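# Junier two-finger gripper for kitchen and home tasks

The Junier is a parallel gripper with a wrist camera, sold by Furkness for teams working on household chores. It fits the Zeria arm and most arms with a standard wrist flange. 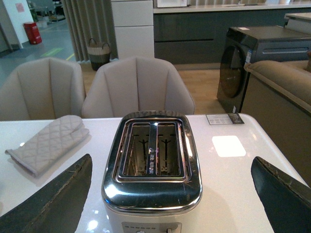
## What it does now

We test each gripper on ordinary things bought from ordinary shops. A two-slot toaster is one of the standard items, along with oven mitts, cutlery and folded towels. Chrome is hard on cameras because it reflects the ceiling lights, and a glossy white table makes it harder, so we keep both in the test set.

At present the Junier will:

- pick up a slice of bread and lower it into a slot
- push down a lever, if the arm can press straight down on it
- lift an oven mitt from a flat surface and hang it on a hook
- open a front-loading washing machine by its door handle

It won't reliably butter toast, fish out a broken slice or turn a very small knob to a set mark. Bread slots leave little room for the fingers, and thin slices bend. Please don't buy it for unattended kitchen work. A person should be in the room whenever a heating appliance is switched on.

## Finger pads

The pads are dark grey and matte, to cut down on glare. They are a wearing part and will scuff along the edges with use. A scuffed pad still grips, but change it if the surface starts to lift. Two spare pairs come in the box.

Do not let the pads touch hot metal. Heat-resistant pads are planned for April and will fit the same mounts.

## Specification

| Item | Value |
|---|---|
| Fingers | 2 |
| Camera rate | 30 frames per second |
| Payload | up to 300 g |
| Part number | JN-336 |

## Is it ready for the home?

Not as an appliance. Trí Lý, who runs our chore tests, puts it at the stage of a slow helper that needs watching. Shop-floor jobs are further along – the parts are the same each time and they stay where they are put. Thân, our packing line version, uses the same fingers with a stiffer mount.

## Orders and support

Lead times are confirmed when you order. For flange drawings or a trial unit, ask for Hưng Nông at the Furkness sales desk and say which arm you have.

Page updated January 8, 2026.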